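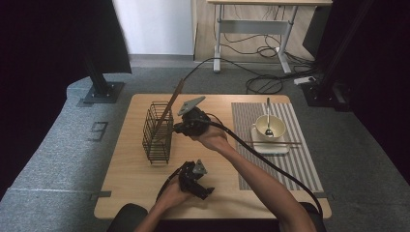 Como renovar o acabamento de um tampo de mesa em madeira clara

Publicado em 25 de agosto de 2019

Um tampo de madeira clara envelhece depressa quando é usado todos os dias. As marcas de copos, os riscos finos e as zonas baças aparecem primeiro nos lugares onde as pessoas se sentam. Na maior parte dos casos o acabamento recupera-se em casa, com lixa, óleo e paciência. O método descrito nesta página serve para madeira maciça e, com cuidado, para folheado. Não serve para laminado.

Material necessário

Lixa de grão 120, 180 e 240
Bloco de lixar com base de cortiça ou borracha
Aspirador com escova macia
Panos de algodão que não larguem pelo
Óleo duro para móveis (usámos o Flomura incolor)
Esponja abrasiva branca
Luvas de nitrilo e máscara contra poeiras
Fita de pintor e uma lona para o chão

Uma lata pequena chega para uma mesa de quatro lugares, com duas demãos, e ainda sobra para retoques. A nossa custou 36 euros. O óleo Flimau, da mesma gama, é mais barato mas amarelece a madeira; em carvalho pode ficar bem, em faia ou bétula nota-se muito.

Passo 1: saber que superfície tem a mesa

Olhe para a aresta do tampo. Na madeira maciça, os veios continuam pela aresta e aparecem no topo. No folheado, vê-se uma linha fina junto à face superior ou uma orla colada. No laminado, o desenho costuma repetir-se de forma igual em vários pontos e a superfície não absorve nada. Se continuar com dúvidas, deite uma gota de água na face de baixo, num canto sem acabamento. A madeira escurece; o laminado fica na mesma.

O desenho dos veios também diz alguma coisa sobre o corte da tábua. Linhas direitas e paralelas indicam um corte radial ou próximo disso. Os arcos, a que muitos marceneiros chamam catedral, são próprios do corte tangencial. O laminado imita os dois, por isso o desenho sozinho não chega para decidir.
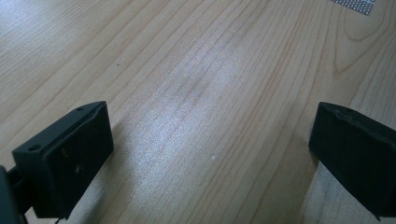

Veio fino e comprido, com um desenho em catedral mais acima, à direita.

Passo 2: limpar

Retire tudo de cima da mesa e lave o tampo com água morna e umas gotas de detergente neutro. Use o pano bem torcido. Se houver restos de cera ou de produtos com silicone, passe um pano com álcool mineral e repita até o pano sair limpo. Deixe secar de um dia para o outro.

Passo 3: lixar

Comece com o grão 120 apenas se houver riscos que prendam na unha. Caso contrário, comece no 180. Lixe sempre no sentido do veio, com passagens compridas que vão de uma ponta à outra do tampo. Nas zonas em arco, siga a direção geral da tábua e não tente acompanhar as curvas.

No folheado, salte o grão 120 e trabalhe só à mão. A camada de madeira pode ter menos de um milímetro e junto às arestas gasta-se num instante. Os folheados da Michalski, que aparecem em muitas mesas de escritório em segunda mão, são um pouco mais espessos, mas não contaríamos com isso.

Aspire entre cada grão. Termine com o 240 e passe a mão pelo tampo — os dedos encontram sulcos que a vista não apanha.

Passo 4: a primeira demão

A temperatura da divisão deve andar entre os 18 e os 22 graus. Mexa o óleo com uma vareta, sem agitar a lata. Espalhe uma camada fina com um pano dobrado, em faixas, e espere 15 minutos. Depois retire todo o excesso com um pano seco. O óleo que fica à superfície não endurece bem e deixa a mesa pegajosa durante semanas.

Passo 5: a segunda demão

Espere no mínimo 12 horas. Passe a esponja branca muito ao de leve, limpe o pó e aplique a segunda camada, ainda mais fina do que a primeira. O tampo pode ser usado com cuidado ao fim de um dia. Água, bases quentes e toalhas de plástico, só depois de uma semana.

Atenção aos panos

Os panos com óleo podem inflamar-se sozinhos se ficarem amarrotados num balde ou num saco. Estenda-os abertos ao ar livre, numa superfície que não arda, ou mergulhe-os em água antes de os deitar fora.

Perguntas frequentes

Posso usar lixadora elétrica?
Em madeira maciça, sim. Uma lixadora orbital simples, como a Urik de entrada de gama, faz o trabalho em 40 minutos. Não faça força e nunca pare a máquina em cima do tampo.

E se a mesa estava envernizada?
O verniz tem de sair por completo antes do óleo. Nas zonas onde ficar, o óleo não entra e aparecem manchas brilhantes.

De quanto em quanto tempo se repete?
Numa mesa de refeições, uma demão de manutenção por ano. Costumamos fazê-la em junho, com as janelas abertas. Não é preciso lixar, basta lavar, deixar secar e passar a esponja branca antes do óleo.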